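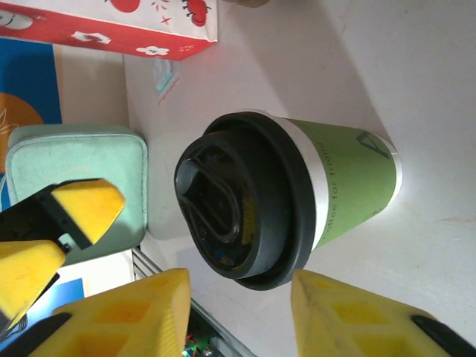 Topics > Robots > Teleoperation

Paper cup week on the two-arm setup. I drive both arms by remote control and the robot records what I do. The goal is up to 500 runs by the end of November.

Cups are harder than blocks. Squeeze too much and the sleeve buckles. Squeeze too little and it slips out when you lift.

I come in low with one finger on each side, stop, then close slowly. Iulian Ghiță closes in one go and his runs are shorter. We keep both.

Threw out 21 runs on Saturday. In most of them I paused too long before the grasp, and Zurby learns the pause too.

Hryhorii Hnatiuk wants the lid facing a different way every 7 runs. Fine by me.

Filed under: Robot Learning, Demos

Recent posts
Moving the wrist camera
Folding towels with Lu
What 2,000 block runs got us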